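Notebook, May -- prop bench, Melgate studio

Back at it at 7:40 a.m. with tea and the big box of blocks. I want to get the block and strap sizing sorted before the summer classes, so this page is mostly me thinking out loud. Dilani, if you read this, write in the margins, I like it when you do!
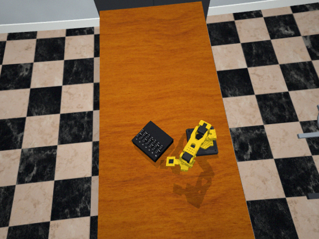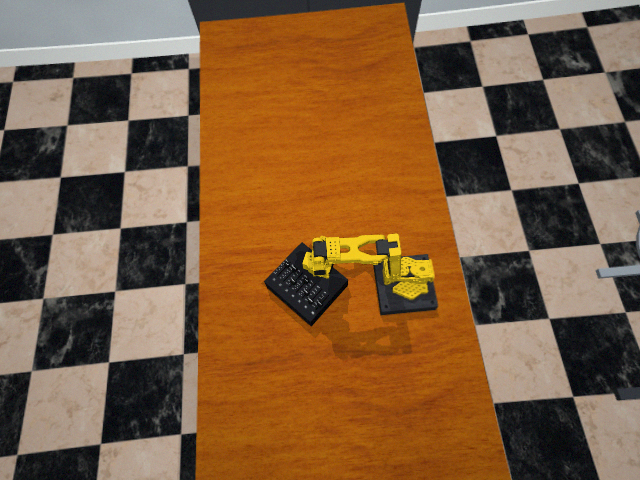 So, the blocks. The cork ones from Rathjen are lovely under the hand but they're heavy, and my older students at Bisulbridge grumble when they have to carry two of them plus a bolster across the hall. I sanded the edges on a pair last night (just the long edges, 120 grit and then 240) and tried them in supported bridge this morning. Much kinder on the sacrum. The corners still dig in a bit if you set the block on its tallest side, so I'll round those more on the next pair and see how far I can go before it starts to wobble.

The foam ones I'm less sure of. They squash. Fine for sitting on, fine under a knee in pigeon, but in half moon I put my weight through my fingertips and felt the whole thing lean. Dilani Sivakumar had the same trouble with hers and she's a lot steadier than me. I'm keeping them for the kids' class, where they mostly get built into towers anyway.

Straps next. I cut one long length of the Gamilach cotton webbing into 8 and hemmed them on the old machine -- slow going, the needle hates going through three layers. The D-rings slip if the webbing is new and slick. Washed one strap hot and it grips much better, but it came out shorter than the others, so wash first, THEN cut. Writing that down in capitals so I don't do it again.

Bolster filling: weighed the buckwheat one at 3,000 grams, and that's too much for restorative. It was like lying over a log. Took out 524 grams and tried it lengthwise under the spine for a long reclined bound angle. Better, and my shoulders dropped without me having to nag them. I might take out a little more from the ends and leave the middle firm. The cotton one needs restuffing entirely, it has gone flat where everyone's hips go.

Spent 43 minutes on the mat after all that, calling it testing.

To do:
Round the corners on the second cork pair
Wash the rest of the webbing before touching the scissors
Ask Dilani if she still has the zipper foot
Find out what Bisulbridge wants to do about shelves
Restuff the cotton bolster, new cover if there's enough of the blue left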